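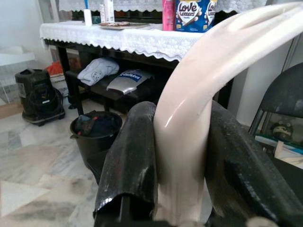
Femi Ibrahim
Homeowner, weekend fixer and the person who writes everything on this blog

Wednesday, December 11, 2019

I finally cleaned the grout in the upstairs bathroom and I can't stop walking in there to look at it! If you've been reading for a while you know the floor I mean, the little white hexagon tile that came with the house. I honestly believed the grout was gray. I bought a gray bath mat to go with it. It's a sort of warm ivory, and it has been the whole time we've lived here.

What got me started was a loose piece of baseboard behind the toilet. I pulled it off to glue it back on and there was a strip of floor underneath that had never been walked on or mopped, and the grout in that strip was a completely different color from the rest of the room. I sat on the edge of the tub staring at it for a good long while. Then I went to find a brush.

My first try was baking soda and dish soap, which I'd used on the kitchen backsplash with good results. On the floor it did a little, maybe a shade lighter, and my knees gave out before I got to the door. Then I tried an oxygen bleach powder mixed into warm water, and wow. You pour it on so it sits in the grout lines, leave it alone for 15 minutes or so, and scrub with a stiff narrow brush. The water that came up was the color of tea. I did a patch by the sink first and let it dry overnight to be sure I wasn't imagining things.

A few notes for anybody trying this at home. Mix only what you'll use that day and don't put the leftovers in a closed bottle, it builds up gas. Open the window even though it doesn't smell like much. Wear gloves. I skipped them for the first patch and my hands felt like paper until the weekend. Rinse more than you think you need to, and change the rinse water often, or you'll be painting the dirt right back where it came from. And check what your floor is made of before you buy anything. Mine is plain ceramic. If you have marble or another natural stone, stay away from vinegar and the acid cleaners, they'll etch it and no amount of scrubbing fixes that.

The brush matters a lot! I started with an old toothbrush, which is what everyone tells you to use, and the bristles folded over almost right away. Pirmin Sutter, who has the house behind ours and used to clean pools and tile for a living in Grendbridge, handed me a proper grout brush over the fence. It has a V-shaped row of bristles that goes right down into the line. I had the whole room done in 3 evenings after that, with breaks for dinner and one long break for a hockey game.

Pirmin also talked me into sealing it. I'd never sealed anything in my life. The kind I used goes on with a small roller bottle, you run it down each line and wipe the extra off the tile before it dries to a haze. I missed a section near the door and had to buff off the haze with a dry towel the next morning, so keep a rag in your other hand. Total for the powder, the sealer and a second brush (I wanted my own) was roughly 80 dollars. The cleaning service in Plirkby wanted a lot more than that, and I'm sure they'd have done it faster, but I wouldn't have had this much fun.

The drop test is my new favorite thing. Put a few drops of water on a grout line and watch. Before the sealer they soaked in and left a dark spot. Now they sit up in little beads and I can wipe them off with a finger. I've shown this to everyone who has come to the house, including the man delivering the couch.

Next up is the shower wall, which has the same grout but also a band of hard water scale at about shoulder height that laughs at everything I own. Pirmin has opinions about it. I want to try the gentle stuff first and work up from there. I'd like to have it finished by March when my sister comes to stay, and she's the one who picked out that gray bath mat, so I also need to go shopping.

If you've sealed shower grout, tell me how long you kept everyone out of it afterward. My bottle says one thing and the store says another, and we only have the one shower.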